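February 11, 2026

Equipment plan for the second bench, continued from the September pages

The budget sheet must go up before the end of the month, so I write down where we stand. If somebody sees a mistake, please correct it in the margin with your initials and do not rub out the old number, I want to see both.

What we have: one arm with its gripper and wrist camera, the Wisel controller, the old lamp, and the bench itself. What we asked for in September: a second arm, same type. What we will probably get: less than this. I was told that the ceiling for our group is lower than last year, and that a second arm must wait unless we can share it with the other room. I do not want to share it. A shared arm is re-mounted every few days, and after every re-mounting we lose a morning for calibration.

So the question for this page is what to buy if the second arm is not approved. I see these items:

- wrist camera, replacement, with shorter minimum focus distance
- lamp, diffuse, to be mounted on the bench and not on the arm
- spare finger pads for the gripper, 2 sets
- cable chain, because the present one is already stiff at the elbow
- mounting plate, which we can make ourselves if the workshop has time

Camera first. I have been going through stored wrist images to decide if the camera is really the limit or if we only move too fast. On the far views I have no complaint. Close to a flat surface it is different. Large pale panels are the worst for us, as there is no print and no texture to hold on to, and the only useful thing is a border where one plane meets the other. When the image is soft, the border is what we must trust, and I would like to have more of it than one corner.

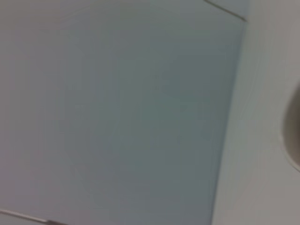 Wrist camera, close to the panel. The upper right corner is still usable, the surface is not.

From one image I cannot separate motion blur from focus blur, so I will not write in the request that the lens is guilty. Before we spend the money I want the simple test: arm stopped, wait, take the image, go back 20 mm, again. If the stopped images are sharp, the camera stays and we only change the speed limit in the approach. That costs nothing. If they are soft also when the arm stands still, we order.

Offers for the camera. Trastadlow has the one which fits our present bracket. Delivery is 7 weeks, they wrote it twice, so I believe them. Clemach is cheaper but the body is longer, and I am not sure that the gripper can open fully beside it. I asked them for a drawing and received a brochure. I asked again. Their price also does not include the cable, and the cable is not a standard one. With the cable added the difference becomes small, and then I prefer the bracket we know.

Lamp. The light in the image is even, I do not see strong shadows, so perhaps the lamp is not so urgent as I wrote in September. I move it from "must" to "nice to have". If there is money left at the end we take it.

Finger pads. Order in any case. The supplier is Chala, same part as before, minimum quantity is 2 sets, so this is what we take. Please do not order from the other catalogue, the holes do not match and we have a drawer full of proof.

Cable chain. I measured the path with a string along the arm in the most stretched pose. With the loop at the base and a bit of reserve we need 23 links more than we have now. It is sold in short pieces which can be clicked together. To check: is our old chain the same width as the new series? I think yes, but I was wrong with the last one.

Service contract: the Wisel renewal comes in the same quarter and must be paid from the same line. I forgot this in the September version and it is the reason why the total looked so friendly.

To do before the sheet goes up:

- stopped-arm test, images saved in the usual folder with the speed in the file name
- drawing from Clemach, or a clear no
- width of the old chain
- ask the workshop for a date for the plate
- write two versions of the sheet, one with the second arm and one without

The version without is the one I will calculate first.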